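About Ollgate

Welcome, and thank you for stopping by! We're Ollgate, a small upholstery school and repair shop, and we've been teaching people to mend their own chairs for 26 years now. Some of our students come because they've inherited a sofa they can't bear to part with, some want a new trade, and a fair number (we love these folks) just got tired of looking at the same sagging seat every evening and decided to do something about it.

The school was started by Gunnel Ekström, who had learned the work in her family's furniture shop and kept getting asked the same questions over the counter. How do I get this cover off? Can I save the springs? She began holding a class after closing time with two students and one pair of good shears between them, and when the shop needed its back room again she went looking for a place of her own. We still call the beginners' course "the Ekström" after her, and she still drops in to look at everyone's corners and tell them, very kindly, to take them apart and do them over.

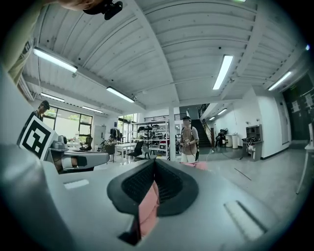
Our courses run in small groups, with up to 26 people enrolled in a term. Beginners start with a drop-in dining seat, which teaches you more about webbing and tension than you might expect, and then move on to footstools, and after that to whatever they've been dreaming of. Orestis Moschos teaches the beginners and the evening group. Ronja Strömberg has the advanced classes – deep buttoning, piping, leather – and she also runs our fabric library, which holds 1,000 samples, every one of them labeled in her handwriting. You're welcome to borrow samples and live with them at home for a while. Colors do change under your own lamps!
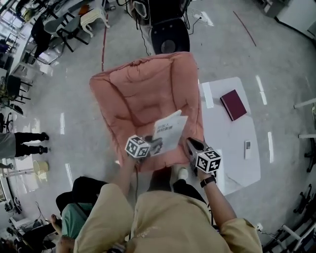
Page last changed: 2023-09-22

Repairs are looked after by Britt-Marie Kristiansen. If you'd like an estimate, please send her the measurements and tell her a little about the piece – how old it is, if you know, and whether it has been re-covered before. Njål Dalen does the frame work, so loose joints and cracked legs go to him before any fabric is cut.

We close for the whole of July, when the teachers go home and work on their own furniture. New terms are announced on this page first, and we keep a waiting list for the evening group, which fills up fast. Coffee is always on, and visitors are welcome during class hours, so do come in and say hello.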